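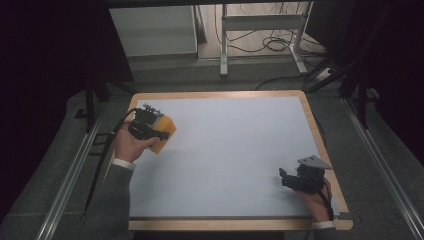 Mevden says its Besson kit will let anyone teach a robot a job in an afternoon. You take a gripper in each hand, do the task yourself, and the recording is supposed to become the robot's lesson. I spent part of March looking into that claim, and I came away with more doubts than I brought. Start with the block. The left gripper has it clamped, orange-yellow and nicely rectangular, held a little above a white board with nothing else lying on it. The right gripper is holding nothing. Give me a block like that and a clear surface and I could look skilled too. My kitchen counter has never been that tidy, and neither has any packing line I ever worked on.

Then there are the cables, one running from each gripper. The sales sheet says "natural motion." Try wiping down a table with a cord along your wrist and tell me how natural you feel.

The company's figure is 1,203 recorded demonstrations for a single pick-and-place task. Cauã Portela, who ran the sessions for Mevden, told me 18 of his people took part and that the good ones got bored first. I asked how many recordings were thrown out. He said he would get back to me.

Drirgate, the rival outfit, skips the hand grippers and has an operator steer the arm remotely. It quotes 2,900 demonstrations and calls its method cheaper. Cheaper than what, the brochure doesn't say.

I've asked both firms to run the same test with a crumpled bag in place of a block. Mitano, a small parts supplier, has offered the bags. No date has been set.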